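The heat under the car park

The lorry park at Tusico has room for 100 trailers, and on a Monday in December most of the bays are white with frost. One corner is bare and damp. Six boreholes run under it, and the warm water they bring up has been heating the town's swimming pool, its middle school and 761 homes since last winter.

Tusico never thought of itself as an energy town. It had a coal-fired plant until the operator closed it, and after that most houses went over to bottled gas or electric heaters. When Kornus, the drilling company, first proposed a geothermal network, residents wanted to know what would happen to their bills and to their wells.

The bills came down for most households in the first heating season. The wells are a harder question. Farmers along the Soylu, the small river that runs south of town, say the water in their irrigation ditches smells of sulfur on some mornings. Kornus says its loop is closed and that all the water it draws goes back underground at the same depth. The regional water office has taken samples from 3 farms and has not yet published the results.

Saskia Donnelly grows onions and beets on the south bank. She was one of the first to sign up for the heating and one of the first to complain about the ditches.

"I like being warm and I like my onions," she said. "I want somebody to show me the numbers, and then I'll make up my mind."

The contract is also a sore point. The town council signed for a long term, with a price formula tied to the cost of electricity, and the pumps use a lot of it. If power prices climb, so will the heating charge. Two council members voted against the deal for that reason and have asked for a cap. Kornus has offered to talk about one when the second drilling phase is approved, and its opponents call that pressure.

The second phase would add the hospital and the streets behind the rail station. Crews would need to dig up the main road again, and shop owners still remember the last time. Some of them lost most of a summer's trade to fences and mud.

Postura, a village up the valley, is watching closely. It has the same hot rock below it and a third of the people, which makes the pipes harder to pay for. Its mayor has visited Tusico twice and plans to put the matter to a local vote in the spring. 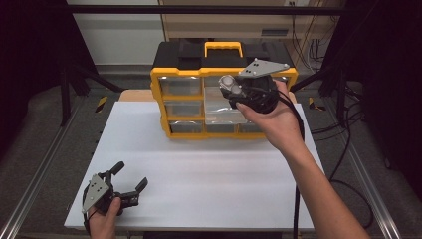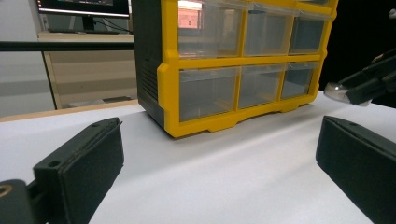 Energy & Environment Desk

The water office expects to release its findings before planting starts. Donnelly has already ordered her seed.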